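Guides > Bedroom > Odberg bed base > Section 4: Clearing and making up

Print this page | E-mail this page

4. Before you make up the bed

The Odberg sales sheet says you can strip and remake this bed in 20 seconds. Vimala Pai tried it in May and we don't believe it either. Allow a few minutes.

1. Take everything off the bedding. Clothes first, then bags.
2. Check the folds for small things.
3. Pull the cover toward you by both corners.
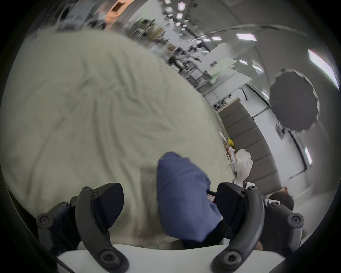 Fig. 4. Blue cloth held upright in front of the cream sheet.

4. Shake the cover once and lay it flat. "Self-smoothing" is the maker's word. Ours stayed wrinkled.

NOTE: Straps and tags catch on loose weave. Lift, don't drag.

CAUTION: Do not lean on a padded panel to reach the far side. The sheet rates it for 66 pounds, with no word on how that was tested.

We use cookies to remember your settings. Accept | Manage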